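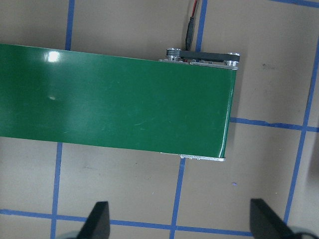 绿色输送带的末端,右侧为滚轮一端,下方台面以蓝色胶带分格。

站内搜索 请输入关键词 搜索

莫斯托莫小件分拣台改造完成 台面重新铺纸划格

7/23/23

莫斯托莫(Mostomow)器材周转站的小件分拣台已完成改造并重新投入使用。改造内容包括更换一条绿色窄幅输送带、重新铺设台面、以胶带划定分格,以及统一收料盒的摆放办法。周转站负责人埃斯佩兰萨·里奇韦表示,改造期间小件业务暂时转到克拉尔特索普(Clultthorpe)的分站办理,现已全部迁回。

莫斯托莫周转站主要向周边学校和维修铺借出、回收零散器材,包括螺钉、接头、垫片、小型电子元件和各类工具配件。按站方公布的数字,目录中现有小件品类502种,比改造前的482种略有增加,新增部分多为去年10月以后陆续收到的捐赠品。

里奇韦介绍,旧分拣台使用多年,带面已经起毛,小件容易卡在接缝里,工作人员常常要停下来用镊子取。更换后的输送带表面光滑,件到末端后顺着滚轮弯下的边缘送出,再由人或设备取走。驱动部分装在带子一侧的上方,黑色传动带连接两只银色带轮,位置外露,日常检查时不必拆板。

输送带由弗伦德克斯(Flundex)供货,安装和接线由赫纳蒂克(Hnatiuk)工坊承担。工坊技师罗斯季斯拉夫·卡尔片科说,安装本身用时不长,较费工夫的是调整带子的松紧。带子过松,起步时会打滑;过紧,电机发热快。他在试运行期间反复调过几回,最后把调好的位置在支架背面用笔做了记号,方便日后更换时对照。

“带面上有划痕是正常的,金属件走过去总会留下印子。”卡尔片科说,“只要没有翘边,就不影响用。”

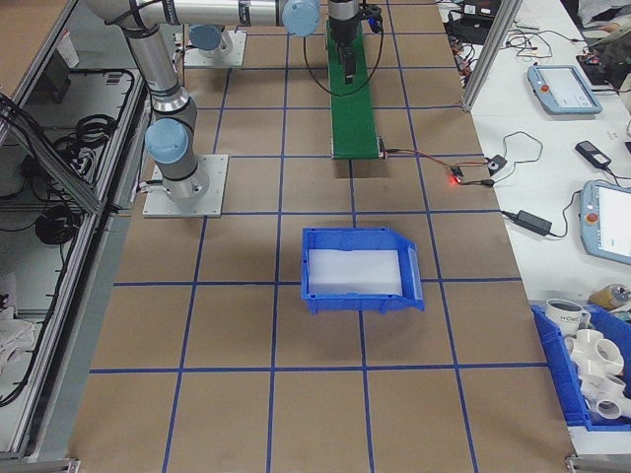
台面的划分是这次改造中讨论最多的一项。站方最初打算订做带刻线的垫板,后来考虑到分格大小可能还要改,决定先在台面上贴蓝色胶带。格子按收料盒的尺寸估算,盒子可以整个放进一格,也可以压线摆放。负责日常分拣的萧天福(Tien-fu Hsiao)说,压线并不算放错,只要盒口朝向取件的一侧,前沿较低的一边不被挡住即可。

收料盒选用蓝色塑料盒,前沿做成斜口,盒底铺白色衬垫。萧天福说,铺衬垫一是减少金属件落下时的响声,二是小件颜色多偏深,放在白底上容易看清。衬垫脏了直接抽出更换,盒子本身每周擦洗一次。站方提醒来站自助分拣的借用者,不要把带油的零件直接放进盒内,应先到门口的擦拭台处理。

线缆的整理也列入了新的使用规定。输送带的电源线、控制模块和接头目前放在台面靠边的位置,模块上的红灯亮时表示已经通电。规定要求,通电期间不得移动模块,不得在线缆上堆放工具或收料盒;离开前先关电源,再收盒子。台旁白色边桌用于放置操作器、电源适配器等附属设备,不接受个人物品寄放。

分拣台改造费用共计900元,由周转站年度维护经费列支,不含安装人工。赫纳蒂克工坊未收取安装费,换取站内部分闲置工具的借用权,期限为3个月。里奇韦说,这一做法已有先例,前年更换货架时也是照此办理。

使用者的反应大体平稳。常来借用接头和端子的维修铺店主恩通比·姆西曼格表示,新台子最明显的变化是找东西方便,过去几种规格相近的垫片混在一个盒里,现在按格子分开,一眼就能找到。她也提出,台面靠里的几格伸手较远,个子矮的人取件不便,希望把常用规格调到靠外的位置。萧天福答复说,格位表会在试用一段时间后重新排过,届时将把借出次数较多的品类移到外侧。

奥蕾莉亚·茨瓦伦负责目录登记。她说,小件编号没有变动,借用者手中的旧借用卡仍然有效,但旧格位号已经停用,还件时请以盒上的新标签为准。尚未来得及换标签的品类暂存在后排货架,需要时可向前台询问。

站方同时说明,台面所用牛皮色纸属于耗材,破损或受潮后会整张更换,胶带随之重贴。更换当天分拣台停用半天,具体时间提前贴在门口,不再另行电话通知。在此期间还回的小件可连同借用卡一起装袋交到前台,登记日期以交件当天为准。

克拉尔特索普分站的小件窗口已恢复原有业务,只办理大件预约和归还。仍有少量改造期间在该站借出的小件尚未还回,借用者可就近交到任一站点,不收取转运费用。

分享 3 评论 0

相关新闻
克拉尔特索普分站恢复大件预约
莫斯托莫周转站调整借用卡补办流程
赫纳蒂克工坊旧工具登记办法
小件捐赠须知:哪些零件暂不接收
周转站后排货架更换标签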